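Kernileck Racing Syndicate, owners' meeting, 16 January 2025

Minutes by me, Farah Sinaga, typed up from my scribbles, so shout if I got your bit wrong!

We got going a little late (ice on the county road) and I read out the August minutes, which passed once we fixed the spelling of Kalline's sire.

Kalline first, as she's the one everybody wanted to hear about. She came out of her last race sound and eating everything in the manger, and the barn wants to stretch her out to a mile on the turf. I love this idea and said so, probably too many times. A couple of owners would like one more sprint before we try it, and we went back and forth until the coffee ran out. Vote was in favor of the mile, as long as the going isn't heavy. I'll pass that on to the trainer.

Bilgin is still off with the shin. He's hand-walking and getting turned out in the small paddock, and the vet looks at him again before anybody puts a saddle on him. We talked about gelding him (again) and put it off (again).

Flovora, our yearling filly, has been long-lined and had a rider lie across her back, and she took it like an old pro. Somebody asked if we could name her something easier to yell from the rail. The papers are in, folks, she's Flovora.

Money. The account stands at $2655 after the farrier and the feed bill. We agreed to hold $1000 back for vet work and not touch it. Monthly dues stay at $200 a share. There are 34 shares sold and I have one person asking about another, so I'll send her the agreement and see if she bites.
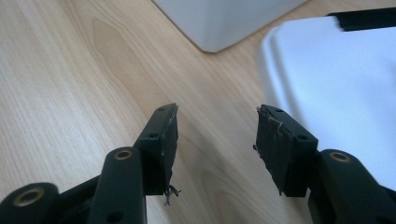

Tabletop, pale wood with a dark oval knot in the grain.

Race day badges: please tell me by email if you want one, and don't text me, I lose texts. The paddock only lets in a handful of owners per horse, so we're drawing names again. If you got in last time, sit this one out, please.

Silks: the green set has a torn sleeve. I'm taking it to be mended and we'll use the old ones meanwhile, faded cap and all.

Next meeting will be at the barn so we can see Flovora on the long lines, weather permitting. Bring boots. I'll email the date when the trainer gives me one.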